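Colludance plans budget for two-armed robots at Trunau site

16/06/2026

Colludance, a maker of household fittings, will decide this summer on the purchase of two robots for its site in Trunau. The company wants to test the machines in simulation before it signs an order, and the simulated work has been running since May.

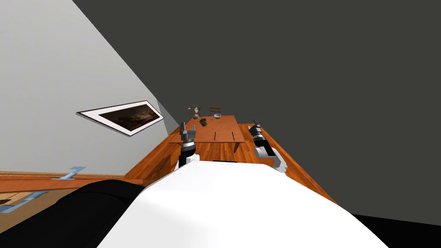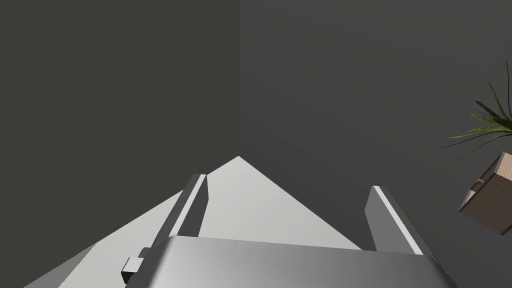
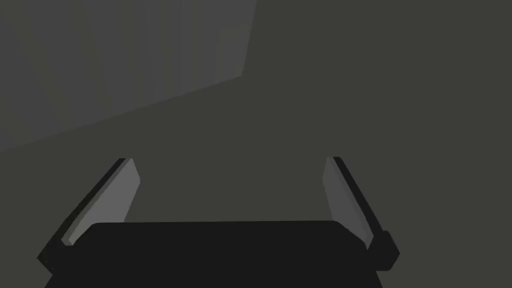 Simulated views from the Trunau planning work.

The budget covers the robots, spare grippers and training for the staff. According to the company, spare parts were the most difficult item to estimate – the two suppliers who made an offer, Cozma and Ukgate, calculate them in very different ways. Cozma includes a set of fingers in the yearly service fee. Ukgate sells every part separately but asks a lower price for the robot itself.

Delivery would take roughly 21 weeks from the day of the order. For this reason the company would like to finish the comparison before the holiday season – a later order would move the costs into the next budget year.

Leasing is also still possible. Colludance has asked both suppliers for a monthly rate and expects to receive their answers in the coming weeks.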